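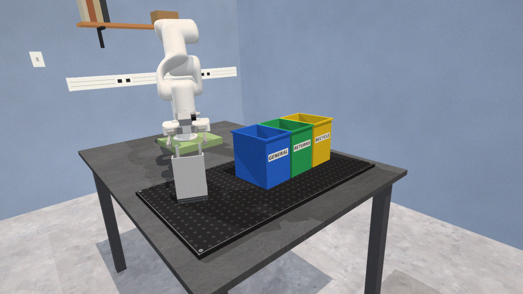

Fig. 6. Wall shelf above a table, blue walls.

Section 3: Putting up the Tendano wall shelf

I've put up more of these than I care to remember (my own kitchen has a pair, and my sister's hallway has the one I got wrong), so this section is the way I do it now. Give yourself an unhurried morning, and read to the end before you pick up the drill!

You'll need the two brackets, the bag of Beaudoin screws and plugs, a spirit level, a pencil and a 6 mm masonry bit. If your walls are plasterboard, stop and go to Section 4, as the plugs in the bag won't hold in it.

1. Run a pipe and cable detector over the wall where the shelf will go. I go up, down and across, then do the lot again.

2. Hold the shelf up at the height you fancy and live with it for a minute. Over a table I like a good gap, so you can stand up without cracking your head.

3. Draw a faint level line in pencil. Mark the first bracket on it, then measure 400 mm along and mark the second. Measure between the middles of the brackets (I once went edge to edge and had to fill two holes).

4. Drill straight in, with the bit at 90 degrees to the wall. Go slowly at first or it'll skate about on the paint.

CAUTION: Wear eye protection. And switch off hammer action if you're going through tile.

5. Hoover the dust out of the holes and push the plugs in until they sit flush. A tap with the handle of a screwdriver usually does it.

6. Screw both brackets on, but leave the last turn. Lay the level across them, nudge whichever one is out, then tighten up.

7. Drop the shelf on and fix it from underneath with the short screws. Please don't use the long ones, they come straight out through the top!

Note: Dostmont brackets look nearly the same but have a shallower lip, and the shelf will slide forward on them. If you've got those left over from an old shelf, keep them for something else.

Note: Wood moves a bit once the heating goes on, so I go round with a screwdriver every November. If a screw just spins, the plug has gone, and the fatter Veltley ones listed under Spares will fit the same hole.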